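Keeping the floor in the work room clean, a thread. 2019-08-06

I've been meaning to write this up for a while. Most of it is dull.

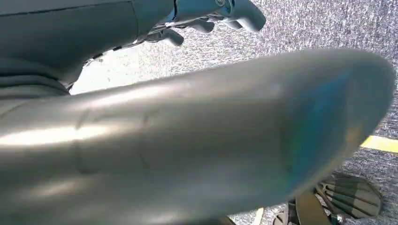 Floors are the part of a room I put off longest, and the light is what finally gets me to do them. I do a first pass in the morning with the blinds up and a second one after supper with only the side lamp on. You need both. Under strong light a patch of floor can go nearly white, like the bright bit here, and you can barely make out any texture in it, let alone dust. I used to look at a patch like that and call it clean.

So, side lamp. Put it on the floor, not on a table. Low light from one side makes every crumb throw a shadow. Turn everything else off.

Order I go in: pick up, dry sweep, vacuum the edges, mop, leave it alone. The leaving it alone is where I used to go wrong. I would walk back in for my phone and then have footprints to deal with.

Picking up takes longer than the cleaning. I keep a shallow tray by the door and everything small goes in it. Screws, pen caps, the little bag ties. I sort the tray later, sitting down.

Cords get lifted onto a chair. I tried sweeping around them for years and there was always a gray line of fluff left along the wall.

Broom is a Flarska, the wide one with soft bristles. I bought it in November and it has held its shape. The handle unscrews a little as you use it, so give it a turn now and then. Hang it up when you're done – standing it on the bristles bends them.

Sweep toward the door in short pulls. Long strokes throw the fine stuff into the air and it comes down behind you.

The mop is a flat one with washable pads. I own 3 pads and use 2 each time, one for the first half of the room and one for the second. The third is usually in the wash.

Soap: much less than the bottle says. I was using a full cap in the bucket and the floor felt tacky for days. I rinsed it with plain water on two weekends in a row before that went away. Now it's a small squirt, and some weeks none.

Wring the pad until it stops dripping. If water sits in a line behind the mop, it's too wet. I go back over those lines with an old towel under my foot.

Someone will ask about the robot vacuums and steam mops and so on. I haven't used a steam mop in this room and can't tell you if it's any good.

Scuffs: a dry cloth first, then a damp one, then a pencil eraser. The eraser gets most of them. The long black one by the closet didn't move and I've stopped trying.

Felt pads under the chair legs. The stick-on kind collect hair and slide off to one side. I switched to the slip-on cups from Vandlow, a pack of 22, and they've stayed put so far. Measure the legs before you order. I didn't, and the first pack went to my sister's kitchen.

Door mat: shake it outside before you start the floor. If you do it at the end you carry the grit back in on your shoes.

Time for the whole room is under an hour if the pickup is done. I split it when I'm tired. Pickup one night, floor the next morning.

Last thing I do is move the lamp to the opposite wall and look once more from that side. Last night that showed a strip along the baseboard I had missed completely, so I did it on my knees with a rag.

Closet floor is next. I'll add to this thread when it's done.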